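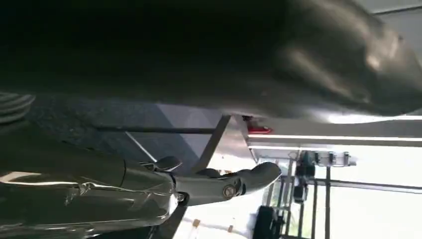

Yearly walk-through checklist, Trolham unit, with comments

5 min read

Filled in January 2014 by Josée Lavoie. Yakubu Aliyu came along for the electrical part. Marks are OK, FIX or DOUBTFUL. Doubtful means somebody told me it was fine and I couldn't find anything to back that up. There are more of those than last time, partly because I've stopped giving the benefit of the doubt.

The printed form comes from Datex, who manage the building. I've kept their wording for each item and put my comment underneath.

EXITS

1. All exit doors open freely from the inside. OK
Front and back both tried, twice. The back door needs a shoulder when the snow has drifted against it. I've marked it OK since the path was shovelled, but "opens freely" in June and "opens freely" now are two different claims and the form only has one box.

2. Exit signs lit. FIX
The one by the washrooms is out. Last year's sheet says it was replaced. Either the new one died young or the box got ticked when the bulb was ordered. I asked Garba Bassey, who signed that sheet, and he remembers ordering it.

3. Exit route clear of stored items. OK
Clear when I came through at 9 in the morning. Everyone had been told I was coming. I'd like to do this one unannounced.

4. Emergency lighting tested. DOUBTFUL
There is a test button and the light comes on when you press it. That tells me it works for as long as I hold my finger up there. The form doesn't ask for the full-length battery test and I can't find a record of one.

FIRE

5. Extinguishers in place and in date. OK
Gauges in the green, tags current, pins in. The one in the kitchenette hangs behind the door when the door is open, which it always is. Move it to the other side of the fridge.

6. Smoke alarms tested. OK
All sounded. The one in the back hall is very yellow and I went looking for the manufacture date on the underside. It's worn off. I'd replace it and not argue about it.

7. Evacuation drill held in past year. DOUBTFUL
Everyone did go outside. According to Oluwatosin Usman they went outside for a delivery and it was written up as a drill afterwards. No time recorded, no head count, and two people stayed in to finish a phone call.

ELECTRICAL

8. No damaged cords or plugs. FIX
Kettle cord is nicked near the base. It has electrical tape on it, and I don't count tape as a repair. Bin the kettle. Floor lamp in the front office has a loose plug, Yakubu took it away.

9. Power bars not overloaded or chained. FIX
One bar was plugged into another under the front desk. This is on every sheet I've looked at back to the first one, always "corrected on the spot". It comes back because there's one outlet on that wall. The fix is a second outlet. I got a quote of $1,595 from Rautiainen and passed it on in the fall, and it's being "looked at".

10. Space heaters approved for use. DOUBTFUL
Approved by whom? Three people pointed me to three other people. The Humunar heater in the front office has a tip-over switch, and I tipped it, and it did shut off. The older one has no switch that I could find and nobody knows where it came from. I'd unplug that one today. Also, if people need heaters in the first place, somebody should look at the furnace.

FLOORS

11. Carpet flat and secured at edges. OK
No lifted seams that I could catch a boot on. I went along the edges with my foot and again on my knees. Datex had it stretched last year and I expected it to have gone baggy again, so fair enough to them.

12. Floor markings visible. OK
Visible, yes. The form doesn't ask whether anyone knows what a marking means, and a new person would have to guess. I'd sooner have a short note on the wall.

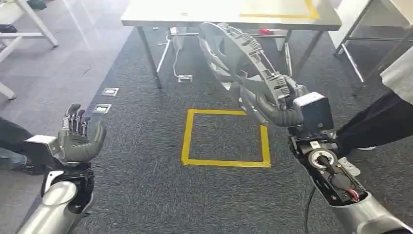

13. Entry mats in place. FIX
The front mat curls at one corner and slides on the tile when it's wet. A heavier one was promised before winter. Until it turns up, take the bad mat away, because a wet floor is at least something people expect.

14. Spills and meltwater dealt with. DOUBTFUL
There's a mop. There's a sign-off sheet beside the mop, and the whole of December is initialled in the same pen, same slant, no gaps, holidays included. Draw your own conclusions.

STORAGE

15. Heavy items stored low. OK
Mostly. Paper boxes came down off the top shelf after my last visit and have stayed down.

16. Shelving fixed to wall. FIX
The tall unit in the supply closet has brackets but only one has a screw in it. Amarachi Jibrin says the others hit metal stud and were left. Right anchors, please, before anything more goes on it. The label says 2,000 lb capacity, which I'd take with a lot of salt for shelves this thin.

17. Ladder inspected. OK
Feet good, no bent rungs, spreaders lock. Missing its warning sticker.

FIRST AID

18. Kit stocked and in date. FIX
Plenty of bandages, no gloves, and the eyewash has expired. The contents list in the lid belongs to some other kit.

19. Emergency numbers posted. FIX
Posted by the phone. Second number down is disconnected. I rang it.

Items 2, 8, 10 and 16 I want done before anything else. I'll be back to look at them myself, so please don't send me the sheet with the boxes already ticked.

J. Lavoie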